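Keeping a Home-Built Two-Armed Robot Sweet: Tips from the Skanlow Workshop
6 min read

I've been building Tonton on and off since September, partly at the shared workshop in Skanlow and partly at home wherever there's floor going spare, and people keep asking me for the little things I've picked up along the way. So I've put them down in one place (in no order at all, I'm afraid, just as they came to me over a pot of tea).

Label both ends of every cable before you do anything else. Masking tape and a biro will do nicely. I lost a whole evening to two identical black leads, and I'm still cross about it!

Leave more slack at the wrist than you think you need. Turn each joint gently by hand as far as it'll go, with the power off, and watch where the cable pulls. A loop that hangs out to the side is fine so long as it can't snag on a chair. Mine had 14 cable ties on one arm at one point, and all but 8 came off again once I'd watched it move.

Keep your screws in an old bun tin, one cup for each joint, and go round them again after the first long run. A drop of thread lock on the elbow screws saves a lot of grief later, but let it cure overnight.

Do your first runs slowly. I set everything to a crawl for the first 100 grabs, with my hand by the stop button, and only then let it speed up a touch. It's dull, I know, but put the radio on.

Wipe the gripper fingers with a barely damp cloth now and then. Fluff builds up on them terribly if you practise on laundry, as I do.

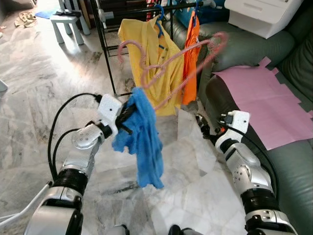 Laundry is a lovely thing to practise on, and you've already got plenty of it in the house. Start with something that doesn't mind being grabbed by the wrong bit. A fuzzy cloth like the blue one in the left gripper can be picked up any old how, whereas a collared shirt wants to be taken by the shoulder or left on its hanger while you work round it. Bright hangers are a help too, and I'd choose pink or blue over black on a black rack like this one, as they're so much easier to pick out. Try a single garment on the rail to begin with and add neighbours later on.

Ermelinda Vieira, who has the bench by the window, swears by a strip of bicycle inner tube over slippery gripper fingers. I've tried it and it does grip well, though you'll want to change it when it goes shiny.

Last one for now: write down your settings before you fiddle with them, and keep the notebook somewhere away from the oil.

Contact us | © Skanlow Workshop | Back to top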